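Does training on wrist camera footage from outside really make a gripper policy cope with sunlight?

Posted by Zuzanna Czerwiński

I read a write-up from a group at Odside claiming that if you add outdoor clips from the wrist camera to your training set, the arm stops failing when the light changes. They say 594 short recordings, all soft toys and small boxes on concrete, were enough, and that success on pick-up went up by 30 points. I run a small arm in a room with one big window and mine goes to pieces every afternoon, so I would love this to be true. But I can't find how many places they recorded in, or whether the test objects were also in the training clips. Has anyone tried to repeat it? I don't want to spend February dragging equipment up and down stairs for nothing.

Waldemar Jasińska

Yes it works, we do it all the time. More data is always better. Turn off auto exposure too.

Abbas Tehrani

I would be careful with that answer. We tried to repeat the Odside result last year and got a much smaller gain, and most of it went away when I changed the test.

The trouble is what they count as a new condition. Their test runs were done on the same ledge as the training runs, at a different time of day. A policy can learn that ledge. When we moved to a second place it dropped 7 points below our plain indoor baseline on the plush toys, and the boxes were no better than before. Two places is still too few to prove anything, mine included, but it was enough to make me stop quoting their number.

Also check whether the background is doing the work. With a fisheye lens at the wrist you get a lot of greenery and sky in every view, and the network is free to use all of it. Our own recordings have the same problem:
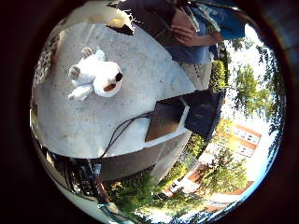
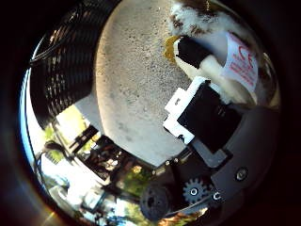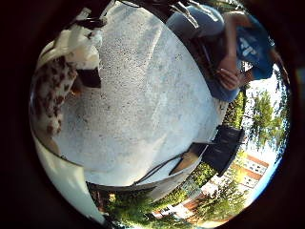 So what I would ask the authors for is a run with everything outside the work surface masked out, in training and in testing. If the gain survives that, I'll believe it. I asked for it in the spring and was told it was planned.

For your window room, try the cheap thing first. Record in the room itself, mornings and late afternoons, and hold back one whole afternoon for testing – don't shuffle the clips and split them at random, or you'll get a lovely score that means very little.

Venkatesh Suvarna

Agree with Abbas on the split. One thing I'd add is that a 30 point jump from a low baseline can just mean the baseline was badly tuned. Ours was, the first time. I'd want to see their indoor-only policy with the same number of clips before giving the sunlight any credit.

A blind on the window fixed most of mine, by the way.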